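Subject: Re: [tabletops] Sticky finish on kitchen table, four weeks on
From: Achilleas Karagiannis
Date: November 2019

Vuko wrote:

> Hello all. I stripped our old kitchen table over the summer and put on
> three coats of the Geltberg hard oil, the satin one. It has been four
> weeks since the last coat and the top still feels tacky, worst in the
> middle. Plates leave a ring. My sleeve sticks to it if I lean there for
> the length of a phone call. The legs are fine, same can, same brush.
> Do I wait longer, do I put something over it, or do I have to take the
> whole thing back to bare wood? I would really rather not do the last
> one, my shoulder is only just forgiving me for the first time around.
> Also, what grit do you all stop at? I went up pretty fine.

Hi Vuko, and hi everybody,

Welcome to the list! I think this is your first post, and it's a good one, so please don't feel bad about asking. I'd guess half of us joined with a sticky table. I certainly did. Mine was a big farm table I paid 587 dollars for at an estate sale outside Orosley, far more than I had told my wife I would spend, and for most of that first winter we ate at it with a bedsheet spread over the top and the sheet slowly becoming part of the furniture.

First the easy part: the legs tell you the can is good. If the oil had gone bad you'd have sticky legs too. So I would bet on too much oil left sitting on the top. People brush a leg and the extra runs down and drips off, or gets wiped away when you handle it. On a flat top it just stays where you put it, and the middle is the part your arm gets to last with the rag. The skin sets up, the stuff under it can't get any air, and there you are with your sleeve.

Waiting longer might help a little, but after four weeks I wouldn't count on it. And please don't put anything over it! I put a coat of polyurethane over mine in a fit of impatience and it wrinkled up like the top of a pudding.

What I'd do first, before any sanding, is get some mineral spirits and a white nylon pad (the gentle kind, not the green ones from under the sink) and work on a patch about as big as a dinner plate. Open the windows, wear gloves. Wet the pad, rub with the grain for a few minutes, then wipe hard with an old T-shirt. Turn the shirt often. If it comes up brown and gummy, keep going, you're winning. Leave that patch alone overnight and feel it in the morning with the back of your hand, which is a much better judge than your fingertips. If it's smooth and dry, do the rest the same way, and don't rush the middle. Lay the rags out flat outside to dry when you're done. Don't ball them up in a bucket, oily rags can heat up and catch fire all on their own, and I say this to everyone, including people who have been doing this longer than I have.

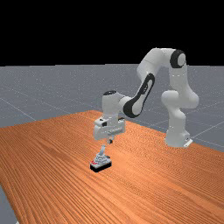

White arm over the wooden tabletop, with the small object in front of it.

If the patch is still tacky the next day, then I'm afraid you're scraping. I know, your shoulder. But a card scraper is so much kinder than sandpaper on soft finish, and it won't clog up every thirty seconds. The fellows at Politis, the lumberyard I go to, will put an edge on one for you if you ask nicely and it's not a Saturday sort of crowd at the counter. Yours may have a place like that too. Long light pulls, and stop as soon as you get clean curls without any goo in them. You don't need to go back to bare white wood, you only need to get under the soft layer.

Now about grit, where I'm going to be a bit of a bore. I start at 80 on a stripped top if there are real scratches or old glue, then 120, then 150, and for a kitchen table I stop there. Yes, really, 150. I know there are people on this list who go up and up until the wood shines like a bowling ball before there's any oil on it, and for a jewelry box that's lovely. But a very fine surface doesn't drink much oil, and what it doesn't drink sits on top. If you went up pretty fine and then put on three full coats, the two things together would give you just what you've described. I usually do two coats on a table now and call it good, with a third only where people actually put their elbows.

One more thing on sanding — do it by the window late in the day, with the light coming in low from the side. Every swirl you left will stand right up and wave at you. Much better to meet them then than after the oil goes on, when they come up dark and you get to look at them every breakfast for years. I have one shaped like a fishhook near my own chair. My daughter has grown fond of it and won't let me take it out. 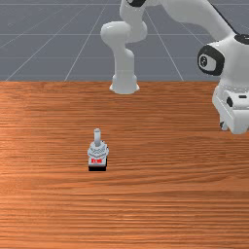 Grain matters too, and you didn't say what the table is made of. If it's oak or ash, with the big open pores, oil will sink in and then creep back out for hours afterward, in little shiny dots. You wipe it down, you go to bed happy, and in the morning it has freckles. On those woods I wipe once at fifteen minutes, again at an hour, and again before bed, and I set the kitchen timer or I'd forget every time. Maple and birch are much better behaved. Pine is its own story: the soft stripes soak it up and the hard stripes don't, so one board can be bone dry and sticky an inch apart. Let us know which you've got and somebody will have been there before you.

Is the room cold, by any chance? Ours goes down quite a bit at night this time of year, and I've had a coat take three times as long in November as it did in the summer. If you recoat, try to give it a warm room with the door open a crack and a fan blowing past the table, not down on it. The dust you stir up otherwise is unbelievable.

There's a lot on all of this in the archive, by the way. I did a search on "tacky" last night and got 1,016 messages, some of them rather heated, so make a pot of coffee first. The long thread about thinning the first coat is worth your time even if you skip the arguing in the middle.

Do write back and tell us how the test patch goes, good or bad. And keep the plates off it for now! We used a stack of old newspapers under ours, but the print came off on the table, so maybe plain brown paper.

Warm regards from a chilly Orosley,
Achilleas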